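Notebook entry, Textile Finishing Workshop, Branberg
Oct 14, 2018
Entered by: L. Haverford

Shrinkage trial on unbleached cotton canvas, second series. The cloth is from the Tillman roll received in March. Test pieces were cut 200 mm square, marked on both grain lines and left overnight in the conditioning room before measurement.

Six pieces were washed at 57 degrees with the Vumier detergent at the standard dose, then dried flat. Loss along the warp was greater than in the first series. Loss across the weft was slight and within the limit set for the Truvel order. Piece 4 was pulled out of square during pinning and its reading should be disregarded. 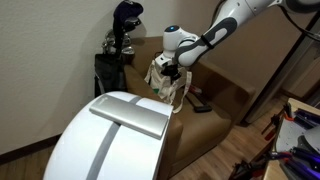
Tatu Athumani is of the opinion that the warp figure reflects tension put into the cloth at the loom, and that a longer cold soak before cutting would release most of it. This is accepted as reasonable. The soak is to be tried on the next set, with no other change to the method.

Colleagues are reminded that marking thread must be polyester. Cotton thread was used on two pieces in the first series and shrank with the cloth, which puckered the edges and made the rule difficult to seat.

Outstanding: replacement blade for the rotary cutter; copy of the weft readings to T. Athumani; seam samples not yet begun.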